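Ticket: panel beeps but won't take input
Product: Brukier countertop cooker, white, black glass panel
Site: Halvorsen test kitchen, Jerkulville
Status: OPEN, waiting on customer

Opened 8:21 am
Panel on the Brukier is ignoring touches again. Row of small white icons down the side, pressed every one I could reach, get a beep and no change. Start does nothing. Timer stuck on 40. Door opens and closes ok, light inside ok. Need it for lunch prep so pls hurry.

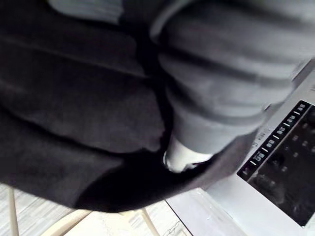 Already tried:
- wiped the glass with a dry cloth, then a damp one
- off at the wall, counted to 21, back on. Same
- held the lock icon for 4 seconds, beep, nothing
- different outlet. Same

No error code. Was fine in July, started acting up in August after we moved it down the counter. Might be nothing. Manual is the Bikix reprint and the page on child lock is missing, ours goes straight from cleaning to warrenty.

Update 8:40 am
Worked for one press then quit. Got as far as the second icon. Floor there is a wood-grain one, grey streaks, a bit uneven at the back so I shoved a folded towel under the rear feet. Could that do it?? Also it sits tight against the wall now, no gap to speak of. 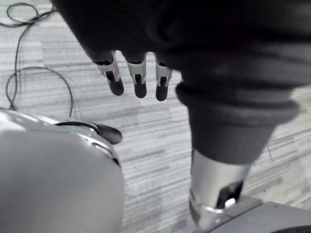
Unplugged again while I write this. Serial sticker is on the back, will have to drag it out to read it, give me a bit. If it's the panel itself I'd rather get the part than send the whole thing in, last time shipping took forever and we had no cooker for most of the month.
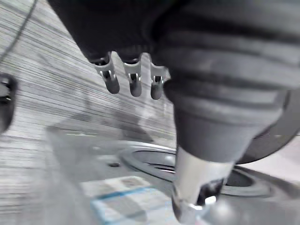 Reply from Bikix Support, Parts and Repairs desk
9:04 am

Thanks for the detail. Please take the towel out first, it can block the vents underneath. Pull the unit forward 4 inches from the wall and leave it unplugged for 40 minutes, a short reset won't clear this panel. Then plug in, don't touch the glass for 8 seconds, and hold lock until you hear two beeps. If you only get one, send the serial and we'll quote the panel as a seperate part.

Customer, 9:21 am
Ok towel's out, it's moved. Waiting on the 40. Serial to follow.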